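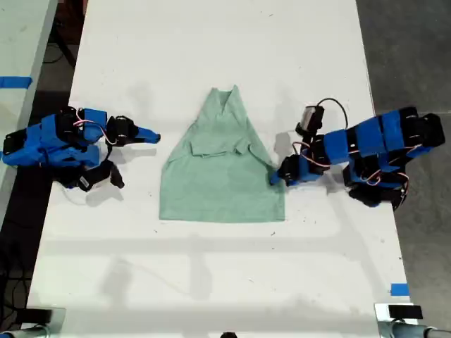

Figure 2. A light green garment partway through folding, with one flap laid across the middle.

3.2 What a half-folded garment tells us

We were surprised by how much there is to learn from the middle of a fold! Most earlier work on household laundry looks at the finished stack, and the finished stack is lovely to measure – flat, square, easy to compare. But the choices that matter are made earlier, when one side has gone over and the rest of the cloth is still spread out. Figure 2 shows this stage well. The flap lies flat across the middle, the bottom hem is straight, and the outline still widens from the neckline down to the hem.

We call this shape the "open wedge," a name first used by Manolis Andreadis in his notes for the Coda study, and we have grown very fond of it. In our set of 1,885 folds, almost 40 percent passed through an open wedge at some point. The straight hem is a wonderful guide here, as it gives the folder a line to work from when the sides slope outward. Creases are just as interesting. The soft wrinkles near the center and along the right side in Figure 2 are the kind we scored as "light," meaning they could be smoothed with one pass of a flat hand.

Knit tops were the most fun to study by far. A V-shaped neckline gives a clear point at the top of the wedge, so the midline is easy to find, and our raters agreed on its position in 90 percent of cases. Round necks were harder – the raters often placed the midline too far toward the folded side – and we return to them in Section 3.3.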